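Edau opens orders for mixed-item picking kit

Edau has begun taking orders for a bin-picking kit aimed at small warehouses and returns desks, where goods arrive unsorted and vary in shape. The kit consists of a two-finger gripper, a mounting plate, a cable set and a licence for Onden, the company's grasp-planning software. The arm is not included.

Onden runs on a separate controller and needs no model of the item in advance. It ranks possible grasps, sends the best one to the arm and tries the next if the fingers close on nothing. Clear plastic and foil remain the hardest materials, according to Edau, and the release notes list both under known limits. 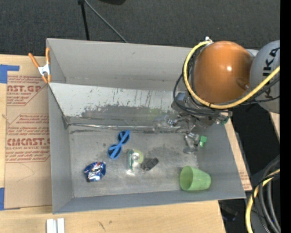 A KUKA arm over a metal-floored bin holding sunglasses, a foil wrapper, a green plastic cup and other small items.

Edau quotes a first-attempt success rate of 82 per cent on a set of 200 household objects, measured over 2,000 picks. The figure covers single items lifted clear of the bin - placing is not counted. No separate figure is given for transparent goods.

The gripper fingers are treated as a wearing part. Edau rates a pair for 2,000 hours and sells replacements singly or in sets, and a change takes one hex key and a short recalibration. Adapter plates are listed for several common flange patterns, with others made to order.

Vukčević, which integrates small picking cells, will handle installation and training. Fastton will stock spares and take returns under warranty. Buyers who already have a suitable arm can order the kit without installation, though phone support is then charged separately.

First deliveries are planned for October. The Onden licence is perpetual for one arm, with updates included for the first year.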